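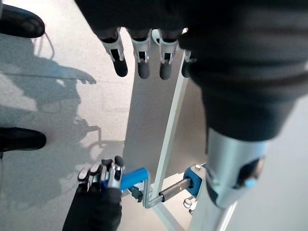
Aileen Sison
Episode guide editor, Stivwood list

Hello all,

Sorry for the silence, I've had family staying and the telly has been commandeered for quiz shows. I'm catching up on the digest now and wanted to pick up Yaw's message before it gets buried under the Christmas special thread (which I am not reading, by the way, so please keep putting SPOILER in the subject line!).

On 8th December Yaw Kyei wrote:

> Can somebody settle an argument for me? I've been rewatching
> Stivwood from the beginning with my brother-in-law and we've hit
> "The Loft Ladder", which the guide has down as episode 6 of
> series 2. On Oden's catch-up page it's the second episode. Watched
> in that order it makes no sense at all, as Marian is already
> working at the garden centre and nobody mentions her leaving the
> school. Is the guide right, or is Oden right?
>
> Also, has anybody got a copy of the version with the longer scene
> in the chip shop? I'm sure I remember it. My brother-in-law says
> I've dreamt it.
>
> Yaw

Right, the order first. The guide is right, or at least it's right about what the writers wanted. The scripts were numbered in story order and "The Loft Ladder" was sixth. When series 2 first went out, though, there was snooker on the Tuesday and Oden had a gap to fill at short notice, and that was the one that had been finished and dubbed. So it was shown second, and the catch-up page has simply kept the transmission order ever since. Gøran wrote to them and got a very polite reply which answered a different question.

The DVD puts it back where it belongs, so if your brother-in-law has the box set then you can both be happy. If you're stuck with catch-up, skip it and come back after "Half Term". You'll lose nothing, apart from the first appearance of the neighbour's van, and that only matters if you care about the van. (Some of us do. You know who you are, Abdelilah.)

I've added a note to the guide saying all this, under the episode title where people might see it. It used to be in the footnotes, and I think I'm the only person who ever read those.

Now the chip shop. You haven't dreamt it! There is a longer version, and I've seen it, but not for years. It was in the repeat run that went out late at night the following February, when they were showing the episodes without a trail in the middle and had a couple of minutes to play with. Marian's dad comes in for a pickled egg and has that whole conversation about the bypass. It's lovely, and I have no idea why it was cut in the first place – he's barely in the rest of the series and it would have made his turning up at the wedding a lot less sudden.

What I can't tell you is where to find it now. It isn't on the DVD. Zlatko had it on VHS, but that tape has been through two house moves and he thinks it may have been recorded over with a documentary about canals. Zlatko, if you're reading, could you have another look? The box in the garage, you said, the one with the slow cooker.

A couple of other bits while I'm here.

Abdelilah asked whether Molilton counts as a spin-off. I've gone back and forth. It has the same production company (Biwott), it has the same street in the opening titles, and Colin turns up in one episode to buy a lawnmower. But he's never called Colin! He's "customer" in the credits. I've left it out of the main guide for now and given it a page of its own, with a link from the cast list. If you feel strongly, tell me why, and please do it on the list so that I'm not having the same chat with several of you by email.

Gøran, thank you for the corrections to series 3. I've done all of them except the date for "Bin Day", where the listings magazine and the newspaper disagree. I'd trust the newspaper, as it was printed later, but if anyone kept a recording with the continuity announcement on the front then that would sort it out for good.

I also noticed that the message archive has reached 1,943 posts, a fair few of which are about the colour of the kitchen in the pilot. It was green. It was then repainted. I'm sticking to that until somebody shows me otherwise.

The rewatch carries on this Sunday with the one in the caravan, starting at 18:00 for those who want to watch along and post as they go. I'll be there with a mince pie, although I might be late back from my sister's, so start without me. It's one of my favourites, and I'd forgotten how much of it is just the two of them trying to get the awning up in the rain without speaking to each other.

Yaw, do let us know what your brother-in-law says about the pickled egg.

All the best,
Aileen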